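Wednesday, late, kitchen table

Tea's gone cold. Writing this fast before I fall over. If I don't put it down tonight I'll lose it, like I lost all of last week.

Woke at five with the list going round in my head. Tape, keys, Bernadette, the van, tape again. Gave up and got up. Oatmeal standing. Forgot to buy milk so it was oatmeal and water, never again.

The unit keys: two on the ring and a third that fits nothing. Texted Ghada to ask and she said oh that's the old padlock, throw it out. Did not throw it out. It's in my coat with the others and I will try it in every lock I meet until I die.

Got to Jutthorpe before eight. Cold in there even in June, that big hollow cold, my breath sounded loud. Put the lights on and stood a minute. Twenty-two crates still from the Pletlow move, all marked MISC in Kane's handwriting. Thanks Kane. MISC is not a word you get to use on 22 crates.

Opened four before anyone came. One was cables. One was cables and a sweater. One was the good scissors I acused Rocío of losing back in the winter, so that's an apology I owe and haven't made yet. Fourth was mugs, two broken, wrapped in nothing. Who packs mugs in nothing.

Intan in at half past with pastries, bless her. She wants shelves along the back wall and the long table shifted nearer the door. I want the table left exactly where it is. We went back and forth and then ate the pastries on it so I think I won that one for today. She'll bring it up again Friday.

Bernadette phoned about the invoice. 427 for the racking, when the quote said less, and the delivery on top. I said I'd look. I have not looked. It's under the fruit bowl right now, I can see the corner. Tomorow, before coffee. Or with coffee.

Mid morning was all small stuff. My favorite and also my least favorite. The Belay boxes have those little trays inside and every tray had something different in it from what the lid said. Washers in with the fuses. Somebody's earring. A key (tried it, no). Tipped the lot onto the table and sorted by size first, then by what it's for, then gave up on what it's for. Rocío came over to help and she's so much quicker than me, she doesn't stop and wonder about each thing. I pick up a bolt and think about its life.

Made my apology about the scissors, wait, no I didn't. I wrote above that I haven't. I nearly did. She was being so nice about the trays that it felt like a bad moment. Coward.

Lunch, soup from the place by the bus stop. Too much pepper. Kane had two rolls and then said he wasn't hungry. 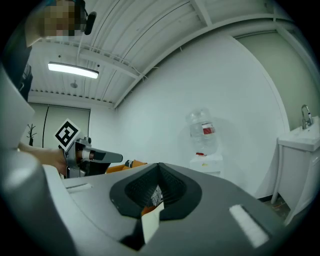 My head for small things is gone by afternoon, I can feel it go, like a shop pulling the shutter down. Big stuff fine, crates fine. But anything the size of a thumb and I start losing it while I'm looking at it. Little white card thing with an orange edge, tiny printed pattern just above it, stood up on end, and I'd have walked past it all day. Same with the orange whatever-it-was and the small black bit next to it. Need more bins. Need bins with LIDS. And the long light up under that ribbed white ceiling is so bright, I should be able to find anything in there, no excuse.

Ordered labels from Hoder on my phone in the parking lot. 66 to a sheet, which sounded like plenty until I thought about all those trays. Got two sheets. Should have got more. Will definately have to order again and pay the postage twice like a fool.

Home past seven. Feet. Back. Found a washer in my shoe, so that's where that went. Ate toast over the sink, rang Mom, she talked about the hedge for half an hour and I lay on the floor and said mm. It was nice, the floor.

For tomorrow: invoice. Milk. Scissors apology, do it first thing, just say it. Measure the back wall so I can tell Intan it won't fit. Ask Kane what MISC means to him as a person. Gloves, the thin ones. Bins, lids.

Also the plant on the windowsill looks bad. Watered it just now with the cold tea. Bed.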